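Markisgate, Sat 18 May – Tallum today confirmed changes to its packaging recovery service for small offices and short-stay accommodation. The revised service separates aluminium, flexible film and residual waste at the point of collection and replaces the single mixed stream used to date.

Under the new schedule, aluminium will be collected every 11 days. Crushed cans are accepted. Flexible film, including snack bags, must be bagged separately and is sent to Troltell for sorting and baling.

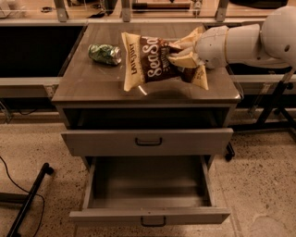
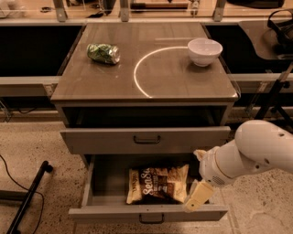
Crushed aluminium can on a cabinet top, shown in both photos. Both photos also show a chip bag.

"Film contamination in the aluminium stream has been the main cause of rejected bales," said Senad Babić, operations manager at Tallum. "Separation at the source removes a sorting stage."

Existing customers will be moved across in 3 stages, with the last to be completed in October. Contract terms and bin sizes are unchanged. Sites with more than 5 collection points will be contacted directly to confirm access and labelling requirements.

Media contact: Chun-hung Chien, Tallum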